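September 8, 2026

Back in the shop after the long break, so this is going to be a bit of a brain dump. The Odari desk is still the thing on the bench (well, the desk IS the bench this week, everything else is piled on it). I'm supposed to be settling the shelf height and the lighting for the cubby version, and instead I spent most of the morning looking for the short screws. They were in the Pakholm box. Of course they were.

Quick recap for anyone picking this up: Esley want the cubby with the high shelf so people can put their small stuff up there and keep the desk level for something big. I was against it! I thought the top compartment would be too shallow to be any use. So I stopped arguing and dressed it the way a person might at home, and now I'm going to live with it for a bit before I cut the next one.

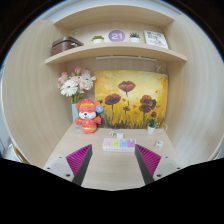
Shelf height first, and I've come around on it. I tried it lower and it felt like a lid on your head, so up it went by 4 cm and stayed there. Small things really do suit it. The two little plants in their white pots sit nicely, and the purple disc with the 21 on it props up against the back wall without sliding, which I was worried about with this finish. The little brown case at the left end is about as chunky as I'd want to go up there. Down below there's now enough height to stand the poppy painting up properly, and it makes the whole back wall glow, all that yellow and orange against the pale wood. I like it so much I may not give it back.

Light bar: went with the slim one under the shelf. Good choice, I think, but the cable is annoying me. It hangs down near the right end and curls off toward the back, and I want it in a groove. Kubíček sell a clip that might do it, 13 mm, but I'd sooner rout a channel on the underside and be done. Will try on scrap before I touch the real one.

Flowers: keep them to the left of the painting. I had them in front for a while and you lose half the poppies. The gerberas are big, so leave them some elbow room.

Still to do:
sand the front edge again (it catches my sleeve)
second coat on the underside of the shelf
ask Esley if December is a real deadline or a hopeful one
order more of the pale veneer tape, we're down to 2 rolls

Cost so far is 438 for this one, not counting my time. Please don't move the shelf pins while I'm out, I haven't marked the holes yet.

Comments

benchdog: Rout the channel! Those clips let go as soon as the shop warms up.

inkandpine: Love the poppies. Does the shelf bow at all in the middle?

mortise_m: Any chance of the same thing an inch deeper? My books would stick out.

Contact the workshop | © 2026 Shop Notebook | Back to top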